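**Grurkus folding paper - 15 cm squares, 60 gsm, mixed colors**

Back in stock since June. Same paper as before, new wrapper, new box. Old box had the flap that tore, new one has a tuck end. If you get one with the old box its fine, same stuff inside, we're just using them up.

What you get

- 800 sheets, square cut
- 8 colors, even split
- colored all the way through, both faces the same
- no glue strip, no pre-scored lines, no printed patterns
- folding guide is NOT in the pack, download only (see bottom)

Good for boxes, envelopes, cranes, modular stuff, classroom sets. Takes a sharp crease with a fingernail. With a bone folder go easy - pressing hard on this weight leaves a shiny line, and on the darker colors you will see it from across the room.

Grain. People ask. Runs parallel to one edge, the same edge on every sheet in a color block. Pick up a sheet and bend it lightly both ways, the way that gives easier is along the grain. First fold along the grain if you can. Matters for boxes and long pleats, hardly matters for a crane.

Not good for: wet folding (too thin, goes to mush), anything you want to stand outside, big tessellations with more folds than the paper can hold. For those get the Cusham heavy sheets. Different page.

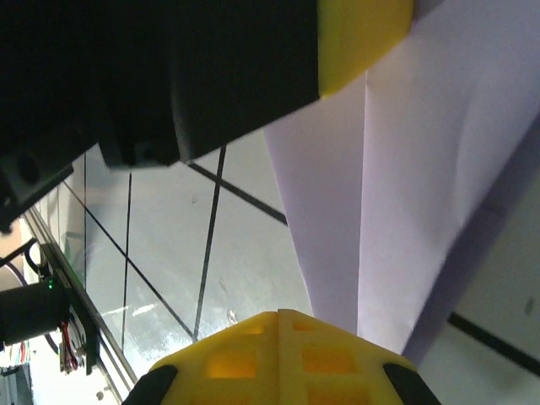 Siyabonga Sibiya: bought two boxes for modular balls, holds the pockets well, nothing slipped out. Would like it if the packs came already split by color though, I spent an evening sorting after I dropped one.

Fair. They come in color blocks but there's no divider, so a dropped box is a mixed box. Thin card dividers are going in from the next run.

Color notes

Purple is a bit redder than the last batch. If you're halfway through a big piece and need the old purple, mail us before ordering, there are a few old packs on the shelf. Yellow and orange fade first in a sunny window. Blue holds up best. White is a soft white, wont match copier paper.

No promises on matching between batches. Batch letter is stamped inside the tuck flap. Order everything for one project at once, that's the safe way.

Squareness

Cut on the guillotine in short stacks, so the corners should meet. Check one before you start - fold corner to corner, then open and do the other diagonal. If the points miss by enough to bother you, send us the batch letter and we'll swap the pack. Don't need it back.

Zanele Ndlovu does the cutting now and the corners are a lot better than they were. Bottom sheet in a stack can still have a slight drag on one edge. Use it for practice.

Handy to have with it

- Mofokeng bone folder, small. The long one is too much for this size
- a gridded mat or board, pale is best, you can line the edge up on it and see straight away if a fold has wandered
- metal ruler if you're halving squares
- clips for holding modular units while you build. The little wood ones leave dents, use plastic
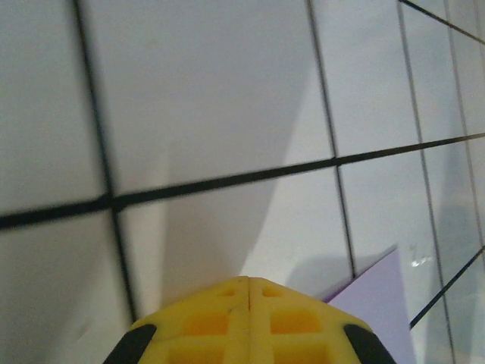
*Purple sheet, corner flat on the grid.*

Storing it

Flat. In the box is fine. Away from the radiator and away from the kettle, damp gets into thin paper quick and then the creases go soft. If a stack has curled, put it under a heavy book overnight with the curl facing down. Don't iron it, someone always wants to iron it. The color can lift onto the ironing board.

Cutting down

Want smaller squares, quarter them. Knife and metal ruler, a few sheets at a time, fresh blade. Scissors will wander. We can cut at the shop for a small fee if you're ordering a full box, put the size in the notes when you order. Add two working days.

Shipping

Orders in by 2 pm go the same day. Weighs a bit, so postage is by the box. Schools and clubs - ask for Yasuo Nomura on the order line, there's a price for four boxes and up thats not on the site yet.

Returns fine if the wrapper's still on. Cut packs can't come back unless its our fault, see squareness above.

Folding guide (crane, masu box, envelope, two modular units) is under Downloads. Page 3 had a wrong arrow, fixed now, so get the new copy if yours is the old one. Left-handed version coming, Zinhle Jacobs is redrawing the hands.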